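Clearing the kitchen table
Mar 15, 2021

Monday is when I deal with the table. It stands next to the counter, so whatever gets finished during the weekend lands on it: cartons, tissues, the foam nets that come on fruit. By Sunday night there is no room left to roll out dough.

For a long time I swept everything into one bag. Now I go piece by piece, which takes me almost 16 minutes. Going slower means I catch things worth keeping. Last month I threw out a good scrubber with the napkins and had to buy another pack from Frei.

The bin gets a fresh liner first, folded well over the rim. I bring it right up beside the table. Carrying drippy cartons across the floor is how I ended up mopping twice a week.

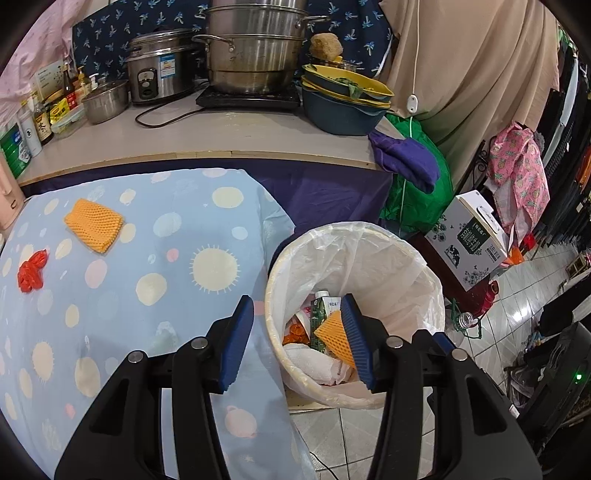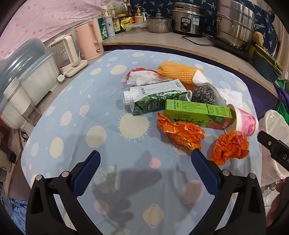
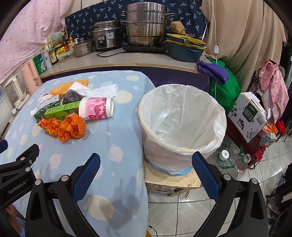

What goes where

Cartons with a screw cap: cap off, rinse, cap back on. Our building on Grasavcombe doesn't take them for recycling, so they go in with the rest.

Foam nets: I keep 2 or 3 for wrapping glasses. The others go out.

Steel wool: if it still holds together, it goes back to the sink.

Paper cups: straight in, after checking there's no tea left in the bottom.

The cloth comes off last. I shake it over the balcony and wash it cold with the dish towels. It has been through the machine plenty and the blue has held up fine. Next week I want to do the shelf under the counter, where the lids are.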